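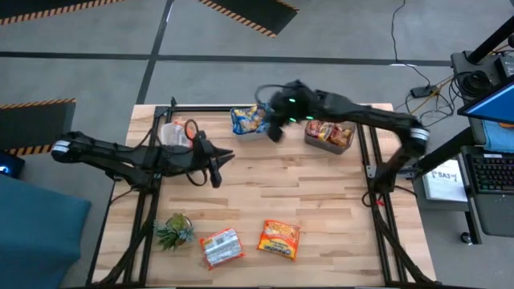

*Figure 1. Snack station on a butcher-block top: lidded container, blue snack bag, and the packet bin toward the back right corner.*

## 4. Setting Up Your Snack Station

Now for the fun part! By this point you've cleared your surface (Section 2) and wiped out your containers (Section 3), so all that's left is to fill everything up and give it a place to live. Most people finish this section in 40 minutes, and a good part of that goes into deciding which snacks get the best spot.

The steps below are written for the Lalel Pantry Starter Set, but they work just as well with bins you already own.

### Before you begin

Have these within reach:

- One open bin for small packets
- One small container with a lid for loose snacks
- Your snacks, still in their bags and boxes
- A dry cloth
- A marker and the label sheet from the Lalel envelope

> **Note:** If your set came with the Clundico divider, leave it in its sleeve for now. You'll fit it in Section 5, once you know how your household really snacks.

### 4.1 Sort the snacks

1. Tip all your snacks out onto the table. Yes, all of them – including the ones from the back of the cupboard and the bottom of the lunch bag.
2. Check the date on every packet. Anything past its date goes straight in the trash.
3. Make one pile for small packets, one for full-size bags, and one for anything already open.
4. Look through the open pile. If a snack has gone stale, let it go. If it's still good, set it beside the lidded container.

> **Tip:** Kids are terrific at this step. Ask them to group packets by wrapper color and you'll have a sorted table in no time, plus a pretty good idea of which flavors they always skip.

### 4.2 Fill the packet bin

Small packets are the heart of the station, and a full bin of bright wrappers looks wonderful on a plain wood top. See the bin in Figure 1, with its red, yellow, orange and white packets all crowded in together.

1. Wipe the inside of the bin with the dry cloth.
2. Stand the first row of packets on end along one of the long sides, crinkled tops up.
3. Add rows until you reach the other side. The packets should hold each other upright, but you should be able to pull one out with two fingers.
4. Put the packets with the earliest dates nearest the front.
5. Step back and look at the bin from where you'd normally stand. If you can pick out your favorite without digging, you've got it right!

The tops can show above the rim. Our bins have no cover for exactly this purpose, and seeing what's left makes your shopping list a whole lot easier to write.

> **Caution:** Don't press down on the packets to squeeze in one more row. Thin wrappers can split at the seam, and crumbs in the bottom of a bin bring ants.

### 4.3 Fill the lidded container

Use the lidded container for loose snacks: nuts, dried fruit, crackers, or whatever was left in that open pile.

1. Check that the container is completely dry inside, corners included.
2. Pour the snack in slowly, stopping a finger's width below the rim. The smaller Lalel container holds 240 grams of mixed nuts, and the larger one holds 600.
3. Set the lid on flat and press along each side.
4. Turn the container upside down over the table for a moment. If nothing falls out, the lid is seated.
5. Write the contents and the date on a label and stick it to the side, never the lid. Lids get swapped!

> **Note:** See-through containers are great for spotting when you're running low, but nuts keep better out of the sun. If your table is by a window, move the container to the shadier end.

> **Caution:** Keep nuts in their own container, with their own scoop, if anyone in your home has an allergy. Do not refill a nut container with another snack until you have washed and dried it.

### 4.4 Place the full-size bags

Full-size bags are the trickiest shape in the whole pantry. They slump, they slide, and they hide everything behind them.

1. Choose no more than 4 bags to keep out. The rest go back in the cupboard.
2. Place unopened bags toward the back of the table, front side facing you.
3. Fold the top of any opened bag down twice and close it with a clip. The Jukisik clips in the envelope grip best when the fold is flat, so smooth it with your thumb first.
4. Leave a hand's width between the bags and the packet bin. You'll want that room when you reach in.

### 4.5 Arrange the table

1. Set the packet bin in a back corner, on the side of your stronger hand.
2. Put the lidded container toward the back as well, well away from the edge.
3. Keep the front half of the table clear for filling lunch bags and bowls.
4. Try it out – pack one lunch from start to finish and notice where your hands go. Move anything you had to reach around.

Live with the layout for a week before you change it again. Small moves make a surprising difference, and swapping two bins is much easier than starting over.

### If something isn't working

**Packets keep falling over.** The bin is too empty. Refill it, or stand a folded dish towel at the back to take up the space.

**The lid pops up at one corner.** The container is overfilled, or a crumb is caught in the rim. Take a little out, wipe the rim, and press again.

**The bin slides when you pull a packet.** Stick the Mthembu grip dots under the bin, one near each corner. Wipe the wood and let it dry before you set the bin back down.

Continue to Section 5, *Dividers and Refills*.

*Pantry Starter Set Guide, December 2018*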